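Site visit: Jorkunex parcel sorting hub, Stero
22 Sep 2018

Jorkunex opened its Stero hub to shareholders and analysts ahead of its third-quarter results. The tour took in the inbound dock, the main sorter and the returns floor, followed by a short session on costs. 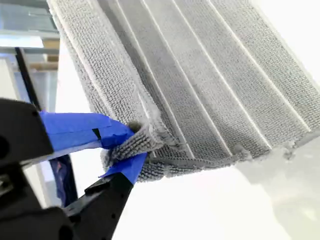 The hub replaces two older depots and handles parcels only. Mail stays at the Yoo site, where volumes continue to fall. The main sorter was supplied by Jodeck and has 452 trays on a single loop, with a rated capacity of 2889 items an hour on each of its 5 induction lines. Only three lines were running during the visit. Management said the remaining two will be staffed when the holiday contracts begin.

Reading errors are sent to a manual coding station at the end of the loop. The reject rate was not disclosed. Damaged labels from overseas shippers were given as the main cause - a point also raised in the last annual report.

The returns floor is the newer business. It bills retailers per item and carries better margins than delivery, according to the presentation, though no segment split will be published this year. The site employs 712 people across three shifts.

On costs, line-haul contracts were renewed in September at higher rates with a fuel clause. Depreciation on the sorter starts in the current quarter. Guidance for the full year was left unchanged, and the dividend policy was not discussed.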